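Nuts at the Far End

She had until the ferry. Last one across to Te Moana, and the van still half unpacked on the drive, and the gate not even hung.

Bolts, then. Where were the bolts.

Not in the tin. Not in the other tin. The tin with the shortbread lid had picture hooks in it and a key to a house they'd sold. She tipped it out anyway. Spread the lot with her hand. Hooks, key, a button, more hooks.

"They're in the shed," her sister shouted from upstairs.

"I'm IN the shed."

"Then they're in the kitchen."

Kitchen. Back across the grass, boots on, no time for boots off. Mud on the lino, she'd do it later, she'd do it with a sock. Drawer one, string. Drawer two, their father's drawer, which wouldn't open past the width of a hand becuase of the ladle. It had always been the ladle. Forty years of jiggling it and swearing and not one of them had ever moved the ladle.

She moved the ladle.

Behind it, receipts. Clollix Ironmongers, Drirby, the shop that was a dentist now. Screws, 36. Washers, 200. He'd kept every one and written on the backs of them what the things were for. Bathroom shelf. Other bathroom shelf. Shelf again, it fell. She wanted to stand and read all of them. No time. She put them in her coat pocket and did up the button.

"What's the time?"

"You don't want to know!"

The gate was his too. He'd built it the winter the sheep got in, out of whatever there was, and it had stayed up through every storm until the one in December took the post clean out. New post now. Sunk in and set, done properly, her sister had paid a man from Tornell for it. But the hinges were the old hinges and they wanted the old bolts. The man had offered new ones. No, they'd both said, at the same moment, and he'd gone and sat in his van.

So. Bolts.

Think. Last time she'd seen them. Last time he'd had them in his hand. He'd been sat at the bench under the window with the radio going, sorting, always sorting, sliding those little dividers in and out until every size had its own room. Nuts up at the far end. Bolts down at the front where you could get at them. He said it the way other people's fathers said grace.

The bench.

She ran. Actually ran, past her sister on the stairs with an armful of curtains, past the dog. The bench was under dust sheets. She dragged them off and there was the radio, and the jam jar of pencils, and behind the jam jar, pushed right to the wall, the box.

Heavier than she'd expected? No. Lighter. She couldn't of said which. She carried it flat in both hands so nothing would slide out of its room and she put it down and got her thumbnail under the lid.

"Have you got them?" Feet on the gravel. "Have you got them or not, we've got to go, the queue's back to the church."

She swung the lid over.

"Nuts at the far end," she said.

Her sister stopped in the doorway. Curtains still in her arms, one of them trailing.

"Bolts at the front," her sister said. "Go on, then. Bring the lot. I'll hold the gate."

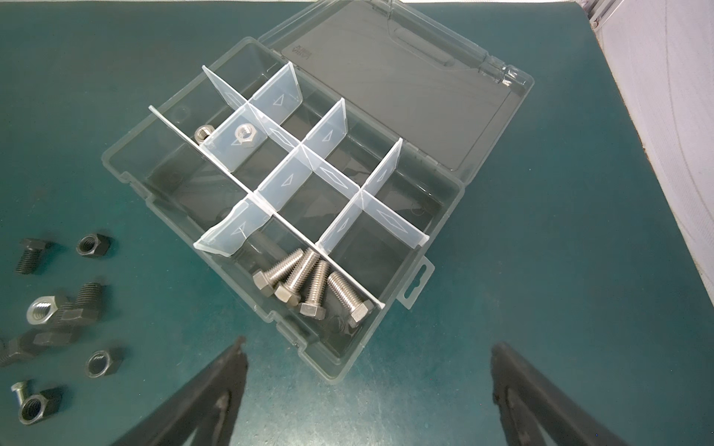

More short fiction

The Tornell Road Bus
A Kettle for Te Moana
862 Steps
What the Tide Left at Drirby
Over 700 Jars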